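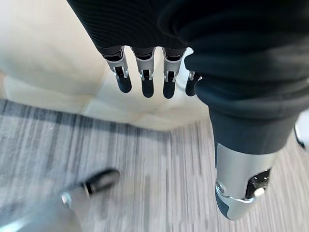
Mão de quatro dedos visíveis, articulações prateadas e pontas escuras, sobre carpete cinzento às riscas.

Técnico(a) de Planeamento e Aquisição de Equipamento Robótico
Tirkmont — Unidade de Robótica Doméstica, Sulstead
Ref. 1207

A Tirkmont procura um(a) técnico(a) para preparar e acompanhar o orçamento de equipamento da unidade. O posto reporta a Genji Kaneko, responsável de operações. Contrato de 9 meses, renovável, com início em setembro.

Funções
Elaborar o plano de aquisições para dois exercícios: mãos, punhos, câmaras, coberturas têxteis e peças de desgaste.
Redigir cadernos de encargos e comparar propostas pelo custo total de posse, incluindo manutenção, transporte e paragens.
Manter o inventário de sobressalentes e definir níveis mínimos por referência.
Planear o mobiliário e os têxteis das divisões de ensaio, que têm rubrica própria.
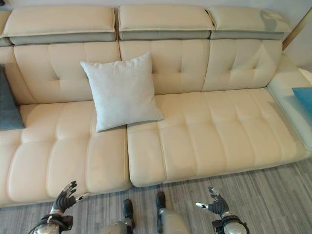 Divisão de ensaio com sofá creme, almofada cinzenta clara e robô humanoide junto aos assentos.

O programa Skelten trabalha em divisões mobiladas. As especificações de compra devem, por isso, indicar alcance, folgas de passagem e comportamento sobre carpete — não apenas carga útil e preço de tabela. O modelo de custos em uso é a folha Vlachopoulos, que o(a) candidato(a) selecionado(a) deverá rever nas primeiras quatro semanas.

Requisitos
Formação superior em engenharia mecânica, eletrotécnica, gestão industrial ou área afim.
Experiência mínima de dois anos em compras técnicas ou planeamento de investimentos.
Leitura de desenhos e fichas técnicas de atuadores e sensores.
Português e inglês escritos.

Valoriza-se experiência com garras para materiais deformáveis. 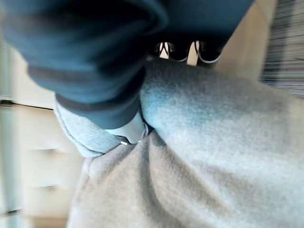
Ponta de dedo de garra entre dobras de tecido cinzento claro e azul-marinho.

Condições
Horário completo, presencial em Sulstead, com possibilidade de dois dias de trabalho remoto por semana após o período experimental. Remuneração segundo a grelha interna, comunicada na primeira entrevista.

Candidatura
Enviar currículo e uma página com a descrição de um processo de aquisição conduzido pelo(a) próprio(a) — valores podem ser omitidos. Indicar a referência no assunto. Candidaturas aceites até segunda-feira, 10 de agosto de 2026, através do formulário de recrutamento da Tirkmont.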